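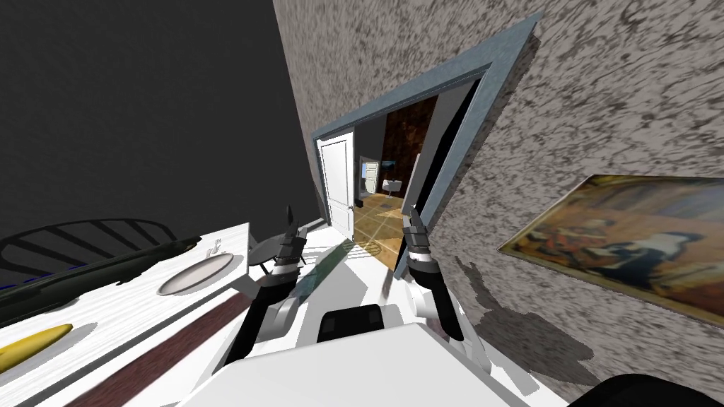
Render: Drastell

Workshop > Notebook > Finishes > Fleck trials

December, 7.40 am. Fleck trials, continued against advice

Opened up the shed to find board 6 had slumped overnight. The fleck coat has slid down the base coat like a doona off a bed and gathered along the bottom edge in a thick grey lip. Boards 4 and 5 held. Board 6 was the one with the extra water, which I added because the hopper gun was spitting and I was sick of it.

For whoever picks this book up after me: we are trying to match the old two-tone fleck on the Plukuver hall, dark grey over light grey, so the patched section beside the kitchen servery stops looking like a patched section. The original product is long gone. The Kourkoulas fleck base is the nearest thing on the shelf, and its data sheet says to thin "as required", thanks very much.

8.15. Mixed fresh. Kourkoulas base, 11 per cent water by weight, stirred with the paddle on low. Strained it through a stocking. The lumps in the stocking were not fleck, they were old lumps from the bottom of the tin, and I now think they explain most of what I wrote about nozzle pressure on the last two pages. I'm leaving those pages in. Don't follow them.

9.30. Sprayed boards 7 to 9 with the big nozzle, 40 psi at the gauge. Gauge is sticky, so tap it. Held the gun further back on each board.

Board 7: blotches the size of a twenty cent piece. Looks like a cow.
Board 8: better. Blotches break up at the edges the way the hall ones do.
Board 9: fine mist. Looks like a dirty board.

Second nozzle (the brass one from the Plondodex kit) blocked straight away. Soaked it in the jar. The jar also has the good tweezers in it, if anyone has been looking.

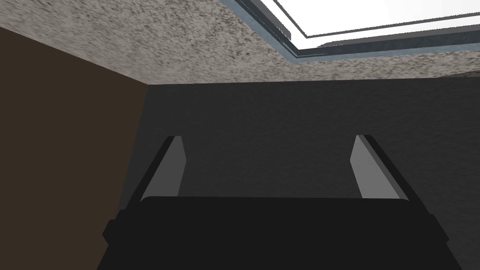 Small room, computer render.

11.50. Smoko ran long. Took board 8 over to the hall and stood it against the wall under the windows. Near enough in daylight. Under the fluoros it goes green. The old wall doesn't go green, so there's something in our light grey, probably the tinter. I tried squinting, which improved it a lot, but we can't ask the hall bookings people to squint.

Weighed what was left in the Kourkoulas tin: 142 grams. Enough for one more board and an argument. A full pail is the next size up and the quote for the job, materials included, was 2,000 dollars, written before anybody knew it would take nine boards to make a grey.

2.20 pm. Re-tinted the light grey with a touch of red oxide on the end of a paddle-pop stick. Brushed out on scrap beside the old chip. Green mostly gone. Went back for a second touch, overdid it, and now have a cup of something you'd paint a bathroom in 1986. Kept the first cup. Labelled both, as the cups look identical from above once they skin over.

3.45. Board 10, first cup, big nozzle, board 8 distance. Touch dry but the edges are still soft. Propped flat on the trestle this time. Please don't put your lunch on it.

To do
— check board 10 under the hall fluoros
— order a pail
— new stocking
— seal coat: matt or low sheen? Old wall has a bit of shine at shoulder height, but I suspect that's shoulders.

Shares: 3 | Comments: 4

bench_two
The tweezers were mine. They've gone orange.

greyarea
Had the same green problem on a stairwell. Ours was the globes. Swap one tube at the hall before you re-tint the whole pail.

fleck_off
Board 7 is the best one and I'll take it for the shed door if it's going.

bench_two
Which cup is the first cup? Both labels say "first cup".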